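Blow dryer diffuser vs. air drying for wavy/curly hair – is it worth it?

April 2018

frizzandfurious
Okay so I need opinions before I spend money. My hair is somewhere between wavy and curly, shoulder length, and it takes forever to dry. If I wash it at night I wake up with one flat side and one side sticking straight out. If I wash it in the morning I'm at work with a damp collar until lunch. A coworker swears by a diffuser and I've been looking at the Prala one, which is 80 dollars with the dryer included. Do you all diffuse or just air dry? I've tried it once at my sister's place with her dryer and came out looking like a dandelion.

tidewaterkate
The dandelion thing is almost always from moving the dryer around too much. Put your gel in while your hair is soaking, then hover the diffuser near your head and don't touch anything until there's a crust on the outside. After that you can cup the ends and push them up. Low heat, low air. Takes me 40 minutes but I get three days out of it.

mopheadmarlo
I'm going to disagree with Kate a little bit. Forty minutes of heat is a lot, even on low. I air dried for years and my ends were in much better shape than they are now. I only went back to the diffuser because I moved somewhere cold and I was leaving the house with a wet head in October and hating life.

frizzandfurious
See, this is my problem, I read one thing and I'm convinced, then I read the next thing and I'm convinced of that too. Kate, what gel? I have a tub from the drugstore that goes flaky on me every single time.

tidewaterkate
Clutstead, the firm hold one. It smells kind of like cucumber and it isn't fancy. If yours flakes it might be fighting with your leave-in – mix a drop of each in your palm and see if it turns into little white bits. If it does, one of them has to go. I went through four leave-ins before I found one that played nice, and my bathroom cabinet still looks like a closing down sale. 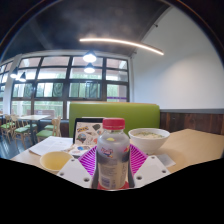 Also, don't scrunch out the crust while your hair is still warm. I did that for ages and wondered why I had a halo of fuzz by noon. Let it cool all the way, then scrunch with a tiny bit of oil on your hands, and flip your head over if you want more height at the roots.

curlsbeforeswine
Cosigning the cooling part. I'd skip the Prala though. I had one and the bowl kept popping off the nozzle, twice into the sink. I've got a Tralmont now and it cost less. The fingers on it are longer so it gets down to the scalp, and my roots are what never dries.

mopheadmarlo
Weird, my Prala has been fine for two years. Never popped off once. Are you sure you had it clicked in?

curlsbeforeswine
Yes I had it clicked in lol. Maybe I got a bad one. I'm just saying what happened to me.

quietlywavy
Can I throw in a third option? I do half and half. I air dry while I have breakfast and get the kids' stuff together, then diffuse for ten minutes at the end. My hair is fine and gets weighed down easy, so if I air dry all the way it just hangs there. The short blast at the end gives it some life.

frizzandfurious
Half and half might be the one for me, I do have time for breakfast most days. What heat setting?

quietlywavy
Medium, then the cool button for the last bit. And blot with a T-shirt first, please don't rub it with a towel!

mopheadmarlo
Okay, ten minutes I can get behind. I still say get a trim before you do any of this though, dry ends won't curl no matter what you buy.

frizzandfurious
Trim is booked. I'm going to try Kate's gel with the half and half, and I'll borrow my sister's dryer again before I buy anything. Wish me luck, I'll report back after a couple of washes.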